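From: Gareth Whiteley
To: Naylor Hall users list
Date: September 3, 2019
Subject: Re: Cable labels before the rewire

> Can we agree how the leads are to be marked before Stotari come in? Last
> time we had three sorts of tape and half of it fell off. I don't mind
> what we use as long as it can be read from the floor.
> Also, does anyone have the old socket list?

I have the old socket list. It is two pages, typed, and stops at socket 81, so the new end of the building isn't on it. I'll leave a copy in the tray by the kitchen door.

On the marking, I'd go for printed sleeves from Vorard. The quote is £544 for the lot, fitting not included. Flolard wanted £1380 for much the same thing with engraved tags, and I can't see us needing those.

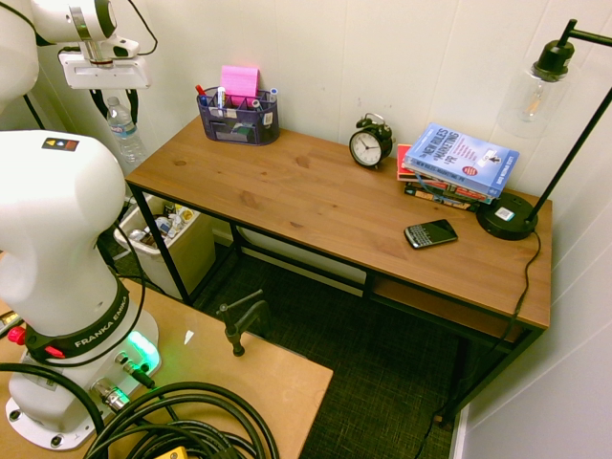
Sleeves should go at both ends of every lead, a hand's width from the plug, with the socket number first and the room letter after it. Please don't use tape, even for a day. The lettering needs to be plain white on black and big enough to read without bending down, like the FRANKA EMIKA on that collar. Where a few black cords come out of the same place, as they do at the base there, each one needs its own number – one label round the bunch is no good to whoever has to pull a single lead.

Stotari can't start until November, so there is time to change the wording. If you want a room letter altered, send it to me and I'll put it on the list before I order.

Gareth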